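Filed under: Lab Management / Robotics / Methods

4. Planning the purchase

We began, as most groups do, by wanting one of everything. The Jalleseck quote arrived first and settled that. It priced the arm fairly and then charged for the mount, the cables, the training day and something called readiness. We decided to do as much of the work as we could in simulation before signing, and to let the rendered cell argue with the budget on our behalf.
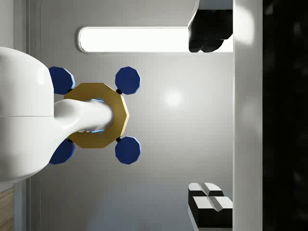
Consuelo Grajales, reading an early draft, replied that a simulator never sends an invoice for spare fingers, and that we should set aside 20 percent for parts before anyone fell in love with a model. We set aside 20 percent. It was spent on paper within the hour.

The object list was the cheap part. Mugs, plates and a puzzle cube cost little in any world, and we capped real props at 3 boxes. Tabletops did worse: Tabrizi wanted $2,000 for a perforated one, holes included.

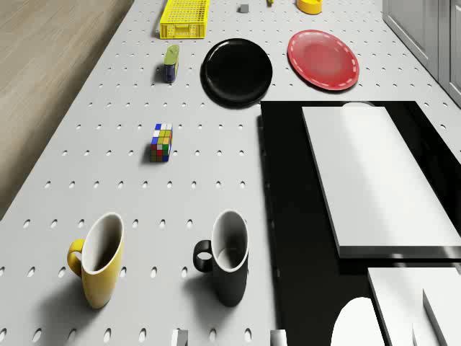 CENBRIDGE, December - The second round of quotes closed here with Sterico lowest on the arm and highest on everything that touches it. Yhon Ayala compared 103 line items by hand and found the same bracket under two names - at two prices. We bought neither.

Our rule from then on was simple enough: no item entered the order until a simulated task had failed without it. Figure 7 shows the workspace used for that test, with a crate and a flat board on the table.
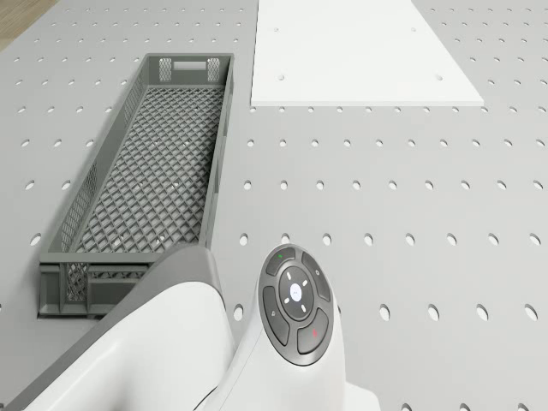 Figure 7. Simulated workspace.

The rule removed a second crate, a spare board and one very handsome cabinet. It kept the service contract, which we had hoped to lose.

Related articles
Leasing or Buying a Shared Arm
What Goes in a Spare Parts Budget
Reading a Vendor Quote, Line by Line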